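**Graden 17, settings panel and admin roles**

Reviewed on a test site with 1,130 user accounts. Graden is a form builder; the panel is where it differs most from Omden, which we ran until February.

Every option sits on one searchable page. Search matches labels but ignores help text, so "timeout" finds nothing — the field is called "Session length".
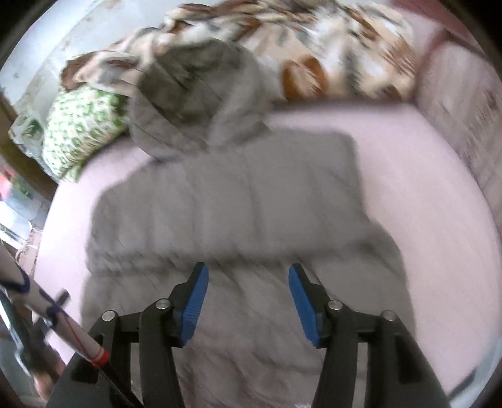 Defaults are sensible. Changed values get a dot in the margin, and a filter hides the rest. Resetting a group takes two clicks and has no undo.

Roles are weaker. An editor can be blocked from a group of settings but not from a single one. Seema Bhardwaj set up 40 roles to get round this and the list became hard to read.
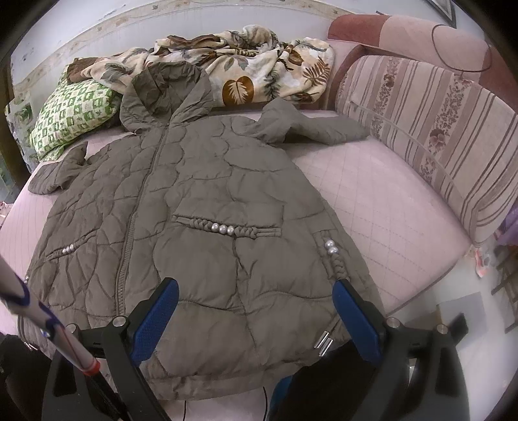 *Hooded puffer jacket with a quilted finish.*

The audit log held 3,438 entries and opened without delay. Export is CSV only.

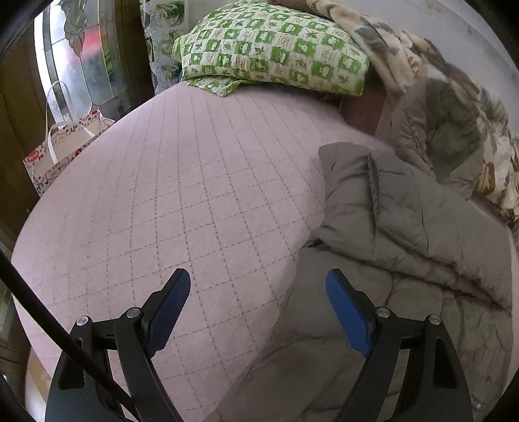
*Pink quilted sheet, checked pillowcase.*

Verdict: good for one or two administrators. Larger teams should test the roles first.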